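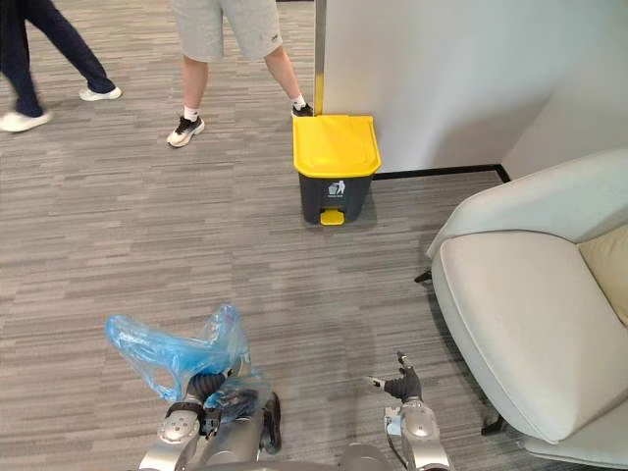

Olanrewaju Osagie
Department of Building Use, Clembridge
Received 2022-01-25

Figure 3. Pedal bin with yellow lid at the end of a partition wall, with a light-blue plastic bag held in front of it.

4.2 Position of the bin and the handling of bags

In the previous section we looked at how much waste was put into each bin. The present section considers where the bins stand and what this means for the person who has to change the bag. The material comes from the two office floors at Prarel and from the shared rooms of the Fommont building, which were described in Section 3. In total the cleaning logs contain 3445 entries. Of these, 608 mention the bag itself, for example that it was torn, that it had slipped down inside the bin, or that it was missing.

The type of bin considered in this section can be seen in Figure 3. It has a dark gray body and a bright yellow hinged lid, and the foot pedal at the base is yellow too. A small white pictogram on the front shows a figure dropping something into a bin. We found in the interviews that the color of the lid was remembered much better than the pictogram. Several office workers could say at once that "the yellow one" was near the armchairs, but they were not sure if there was any sign on it. For this reason we use the color of the lid as the name of the bin in the rest of the paper.

The place of the bin in Figure 3 is of a kind that we call an end position. The bin stands against a white partition, right next to the metal strip where the partition stops and the open floor begins. End positions have a clear advantage for the users. A person who walks along the open side passes close to the bin and does not need to go around furniture to reach it. In the logs, bins in end positions were emptied more often than bins in corners, and the users also complained less about them.

For the cleaning staff the result is more mixed. The back of the bin is close to the wall, and a person who wants to fold the edge of a new bag over the rim has to reach behind it. Most of the staff we followed solved this by pulling the bin a little forward on the carpet, fitting the bag, and pushing the bin back with one foot. On carpet this takes more force than on a hard floor. Two of the staff preferred to leave the bin where it was and to work only from the front, and in the logs their bags slipped more often. We do not want to make too much of this difference, as the two persons also worked on the busiest floor.

A second point is the bag. The bags used in these rooms are thin and partly transparent, and the one in Figure 3 lets the stripes of the carpet show faintly through. Thin bags are light to carry and take little space on the trolley, but they are more difficult to open. The two layers stick together at the mouth, and the person must rub them between the fingers before air can enter. When the bag is finally shaken out it billows to one side, and it has to be gathered again before it can be placed in the bin. We measured the time for a complete bag change on some 54 occasions. The opening of the bag was the part that varied most, and it was often longer than the fitting itself.

It should be noted that the pedal is of little help in this work. It was designed for the moment when a user throws something away with the hands full - it keeps the lid up only as long as the foot stays on it. A person who changes the bag would like to stand with both feet on the floor and lean forward. Many therefore lift the lid by hand and rest it against the wall. In an end position the wall is near enough for this. Where bins stood free in the room, the lid tended to fall down again, and the staff at Fommont mentioned this as a daily annoyance.

The furniture near the bin also has an influence. Light gray upholstered armchairs are placed in several of the sitting areas, and the corner in Figure 3 has one of them. Armchairs are moved by the people who sit in them, mostly closer to a window or to a colleague, and they are seldom moved back. In the September round we found several bins with an armchair so near that the pedal could be pressed only from the side. Afolabi, the firm that cleans both buildings, has since asked for a free space in front of every bin, but without marks on the carpet this is hard to keep.

We return to the question of floor marks in Section 5, together with the results for the kitchens, where the bins are of a different type.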